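**Re: [touch-labels] raised symbols vs. stick-on dots**

Halldóra Overgaard wrote on Friday:

> Has anyone had luck with things that come with the symbols already molded in? My aunt in Zoltville is losing the middle of her vision and I'm trying to get her house sorted before winter. I bought a pack of 200 stick-on dots and they're coming off everything she wipes down, which is everything. Also she says they all feel the same after a while (they do!). I'd rather get her stuff she can read with her thumb right out of the box. Fraser catalog is no help, they only list colors.

Hi Halldóra, and hello to everybody I haven't written to since the Bristar thread got so long!

Yes, I've gone over to molded symbols nearly everywhere and I'd never go back to dots for anything that gets handled a lot. My favorites are the matte white plastic ones with the marks standing up from the face. White on white sounds crazy for low vision, I know, but if the lamp is off to one side you get a little shadow along each shape, and then the thumb does the rest. An hourglass is a great one to learn first because of the pinched waist. 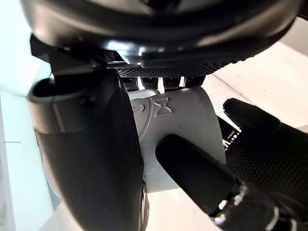

Circles are harder, at least for me. A small ring and a rounded number feel awfully alike when my hands are cold, so I go looking for the hourglass and work outward from there – kind of like finding the bump on the F key. Your aunt might do better with just 4 symbols the first week and add more when she's bored. My mother refused to learn any until we made it a card game, with the loser drying the dishes.

One more thing, about your dots. Don't throw them out! They're fine on stuff that stays dry, like the thermostat and the spines of recipe binders. I clean the spot with rubbing alcohol and press for a slow count of 5.

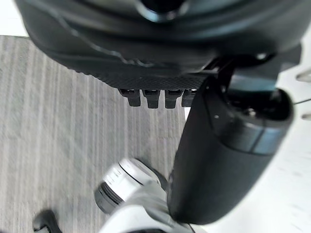
Texture is the other half of it, and I think we don't talk about it enough on here. Your aunt can tell a ribbed jar lid from a smooth one already, so use that before you buy anything. Color doesn't even have to come into it: look at the black part in my second photo, where the smooth shell runs down to a cross-hatched band along the rim. Black next to black, hopeless for her eyes from across the room, but a fingertip ought to find a border like that pretty fast. I'd look for the same thing in handles and knobs.

Does she have the Grelelance tape yet? I have most of a roll left and can mail you some.

Talk soon,
Dee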